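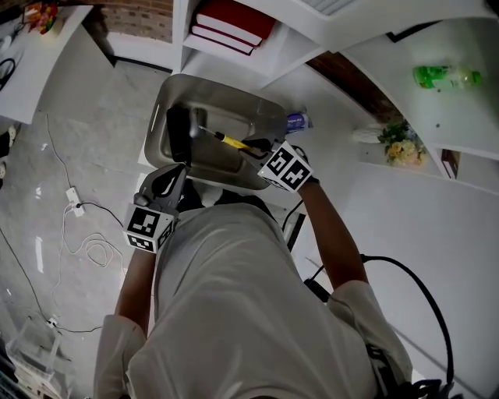
Why does a household sink have a bend in the pipe beneath it?

The bend holds a small amount of water after each use, and this water forms a seal that stops sewer gases from rising into the room.

Chapter 8
Household Drainage

The supply of clean water to a dwelling is only half of a plumbing system. The other half carries used water away, and it does so almost entirely by gravity. Drainage pipes are therefore wider than supply pipes, are laid to a steady fall, and must be open to the air at some point so that water can move freely through them.

The bend described in the opening question is called a trap. Its water seal can be lost in several ways. A sink that is seldom used may lose its seal to evaporation. A long, unvented drain may draw the water out behind a heavy discharge, an effect known as siphonage. In both cases the first sign is usually an odour.
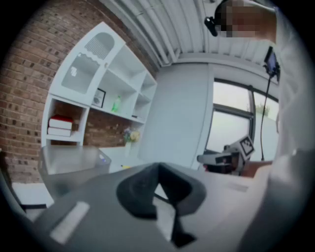
Figure 8.1 Working indoors in a light-coloured sleeve.

Lucienne Hoarau's survey of older dwellings in Potetstead, completed in April, recorded 1444 fixtures. Poorly vented drains were most common in houses where a laundry or second kitchen had been added after the original construction. Zhiqiang Jia reached a similar finding in Skoltley, although the houses there were newer and the pipe runs shorter. Both studies are discussed in Section 8.4.

Students should be familiar with the terms fall, vent, stack and trap before beginning Section 8.1. The metric units introduced in Chapter 2 are used throughout, and pipe diameters are given in millimetres.

On completing this chapter, students will be able to:

Explain how a trap seal is formed and how it may be lost
Calculate the fall required over a given length of pipe
Identify the parts of a vented drainage stack on a plan
Compare the drainage layouts of the Sandu and Ullon model houses

Review exercises begin at the end of Section 8.5.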